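June 2020

Dušan Nikolovski has decided our team needs a name before it needs a working policy, so we are now Zimdale. I voted for Prelteo. I don't know what Prelteo means either, but it sounded like it had funding.

Spent the day on the folding task with Hawi Worku. The course wants 300 clean demonstrations by the end of term and we have 151, a number I've stopped saying out loud near Dušan. One gripper each, then swap, then argue about whose wrist is the problem. (Mine. I hold it like a caulking gun.)
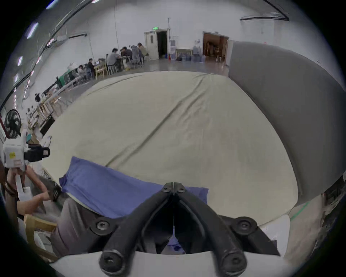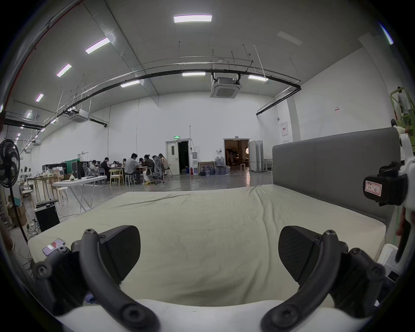
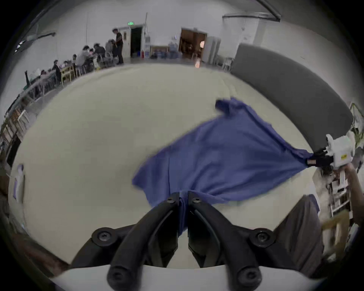 Blue cloth, again.

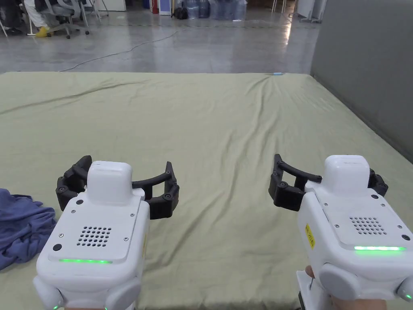
Hawi's theory is that we should slow down at the corners and let the colour contrast do some of the work. My theory is lunch. We tried hers first and I'll admit my pinches got less frantic, though my neighbour in the Naler group says they're doing 28 an hour and have moved on to sleeves. Sleeves! Show-offs.

Still to do: relabel the failed grasps, reply to the tutor, organise the folder called "final_new" before Hawi finds it. I went home and looked at my own laundry for a good while – around 100 per cent of it unfolded. Left it there. It isn't assessed.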